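Home Products Technical News Contact

Kristiansen introduces Cutus low-emission foam range for seating and packaging

Reading time: 4 minutes

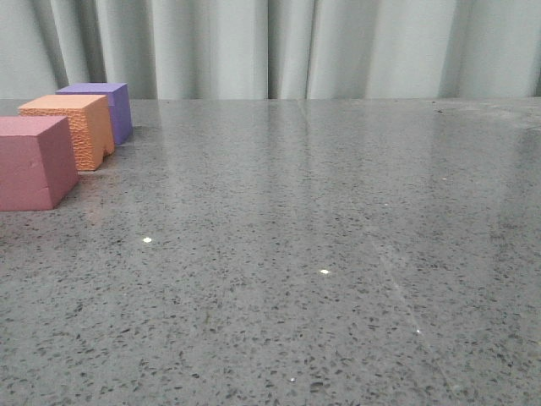
Brarberg, 2018-04-12. Kristiansen, the maker of flexible polyurethane foam, has put its Cutus range into full production at its Plollville works. Cutus is a family of open-cell foams for upholstered seating, mattress cores and reusable packaging inserts. It is supplied as blocks, sheets and cut parts, and replaces the company's earlier general-purpose grades in all three uses.

The range covers six grades. Each is defined by its density and by its hardness, measured as the force needed to press a sample to a set share of its original height. The two softest grades are intended for back cushions and mattress top layers. The middle grades are for seat cushions in homes and offices. The two firmest are for packaging, bench seating and other parts that carry a load over a small area.

Lower emissions after cutting

New foam gives off small amounts of vapour for some time after it is made. Most of this comes from the amine catalysts used to control the reaction and from additives in the polyol. In the Cutus grades the catalysts are of a type that bonds into the foam as it forms, so that less is free to escape later. The polyol blend has also been changed to remove one antioxidant that was found to cause yellowing in light-coloured covers.

Samples were tested in a closed chamber at the Plollville laboratory. They were taken from the centre of full-size blocks, where vapour is slowest to leave, and sealed in film until the start of each test. Total emissions were recorded over 672 hours. Results for each grade are given in the technical data sheets, together with the chamber conditions and the loading used. Customers who need results under other conditions may ask for samples in sealed film.

Curing and block handling

Foam blocks heat up strongly as they form and have to cool before they can be stacked or cut. Under the previous process, blocks were moved to the cutting hall as soon as the core temperature allowed. Blocks in the Cutus range are now held for 54 hours in a ventilated store with single-layer racking. The longer hold gives a more even hardness from the skin to the core and reduces the change in size after cutting.

The store was built in the former goods-in area at Plollville and came into use in December. It has its own air handling, with extraction at floor level and temperature sensors on every rack. A block that passes the upper temperature limit is moved by conveyor to a separate cooling bay. The conveyor and bay are fitted with water-mist protection.

Once cured, blocks are trimmed on all faces to remove the skin. Trimmings are collected by colour and grade, then shredded and sold for bonded underlay. Trim from the firmest grades is kept apart, as its higher density affects the setting of the bonding press.

Colour coding

Pigment is added at the mixing head so that cut parts can be told apart after the labels have been removed. Each grade has one standard colour. The pigments have no effect on hardness or density within the stated tolerances. As with all foams of this type, the colour will shift on exposure to daylight, and it should not be used as a measure of age or condition. Uncoloured material can be supplied for use beneath thin or pale fabrics, subject to a minimum order of one full block per grade.

Cut parts

The cutting hall at Plollville handles straight cuts, profiles and contour shapes from customer drawings. Kristiansen holds 129 standard part shapes on file for the Cutus range, mostly seat pads, arm pads and corner blocks. These can be ordered by part number in any grade with no set-up charge. Drawings for other shapes should be sent in a common two-dimensional format with all sizes in millimetres. Tolerances tighter than those in the data sheet are possible on the firmer grades and are agreed at the time of quotation.

Parts are packed flat where the shape allows. The softer grades may be compressed for transport to save space, but should be unpacked within the period marked on the bag and left for a full day before they are measured or fitted. The two firmest grades are not compressed.

Changes for existing customers

Orders for the earlier general-purpose grades will be accepted while stocks last. A cross-reference table shows the nearest Cutus grade for each. In most cases the density is the same and the hardness is within the former tolerance. The exception is the old medium seating grade, which has been divided into two. Customers using that grade should compare both replacements before placing a repeat order, particularly where the part is glued to a firmer base layer.

Adhesives approved for the earlier grades remain suitable. Cutting speeds may need to be reduced slightly on hot-wire equipment. Band-knife settings are unchanged.

Availability

All grades are available now as full blocks and sheets from Plollville. Cut parts in standard shapes are available from the same site, and the Brarberg depot holds sheet stock in the middle grades for collection. Data sheets, the cross-reference table and sample packs can be requested from the technical sales office in Brarberg.

About Kristiansen

Kristiansen makes flexible foam for the furniture, bedding and packaging trades. The company has its head office and depot in Brarberg and its foaming, curing and cutting operations in Plollville.

Press enquiries: Kristiansen press office, Brarberg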